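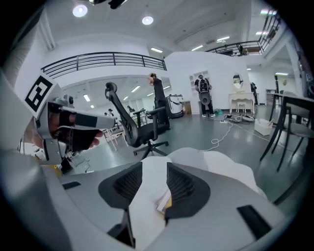 Figure 3. View from the hand-held gripper over its two finger pads, with a second gripper and its marker at left.

3.2 Setting up and care of the hand-held grippers

The grippers are worked in pairs, one in each hand, and are treated in this study as a single machine with a single service record. Each pair is set up at the start of a session by the same technician, who follows a written sheet drawn up at Kaewsai in June and revised once since then. The sheet covers the finger pads, the marker, the camera mount and the handle, in that order.

The pads receive the most attention. They are black with a fine ribbed surface (Figure 3), and their hold on soft goods depends on the ribs being clean. White fabric and padding shed fibres, which gather between the ribs and cause the pads to slip before any wear can be seen by eye. Pads are therefore brushed after every 40 grasps of soft material and replaced as a pair. Replacing a single pad was tried early in the project and given up, as the new pad closed ahead of the old one and pulled the cloth to one side.

The square marker mounted above each gripper must be flat and free of glare. A marker that has lifted at one corner still reads at short range but gives an unsteady angle further away, and the fault is easily mistaken for a poor camera setting. The check is made under the same ceiling lights as the session itself. Where the reading drifts by more than 3 mm over a still period of one minute, the marker plate is taken off, its seat is wiped and the plate is fixed again.

Operators wear thin gloves. The handle is held with the fingers fully wrapped, and the technician confirms that the grip can be kept without the wrist touching the housing. Cables on the floor are laid out before the operators take up their places, and chairs are moved only between recordings.

Over the period reported, 57 faults were entered in the service record kept by Rattana Duangkaew. The largest group concerned fibres in the pads, followed by loose marker plates. Six entries could not be traced to a cause; in each of these the gripper was withdrawn, taken apart and returned to use after a full repeat of the setup. The record was closed on Tue 26 December, and entries made after that date are not included in the analysis given in Section 4.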